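Drop-in art studio: your questions, my answers

I get the same emails every month, so I finally sat down and typed everything out in one place. If yours isn't covered, write to me and I'll add it!

Do I need to be any good?
Nope. Most people who come to Osholm Studio haven't touched a paintbrush since middle school. I hadn't either until I was well into my thirties, and I still can't draw a horse.

How do I sign up?
You don't have to for the evening drop-ins. Just show up. We have room for 233 people on the mailing list before my email plan gets more expensive, so please only join that if you want the newsletter. Weekend workshops do need a booking, and those go through the form on the contact page.

What does it cost?
A drop-in is $8, paid at the door, cash or card. Paper and basic paints are included. Canvas is extra (the price depends on the size, and I keep the small ones cheap).

Can I bring my own drinks and snacks?
Yes, please do. Anything with a lid is great. We have a kettle and a sink but no fridge, and the nearest store closes early. No alcohol at the regular sessions — our lease is strict on that one.

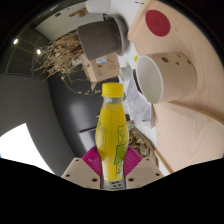 Yellow bottle, yellow cap.

Where are you, and can I park?
We're at 362 Tollon Road, up the stairs next to the bike shop. The lot behind the building is free after seven. Before that you'll want the street, and do read the signs, they tow. The bus stop is right across the road.

I can't do stairs. Can I still come?
You can! There's an elevator around the back, but it needs a key, so email me the day before and I'll meet you down there.

What should I wear?
Old clothes. Acrylic doesn't come out once it dries, whatever the internet tells you about hairspray. I have aprons, but they only go so far.

Do you do still life?
All the time, especially in winter when going outside to sketch is miserable. Bring something from your kitchen if you like. Plain everyday shapes are lovely to start with, and it's a good way to practice ovals, which everybody gets wrong at first (me too). 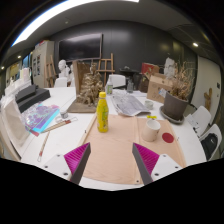
Bottle and mug on the board, studio table.

Can I leave my painting to dry?
Sure, there's a rack by the door. Put your name on the back. I keep things for 7 weeks and then I need the space.

Are kids welcome?
From age ten with an adult. For younger ones, try the Plelell summer club, which runs in August and has much more patience for glitter than I do.

Do you sell gift cards?
Yes, paper ones, any amount. Ask me at the door.

Last updated November 28, 2018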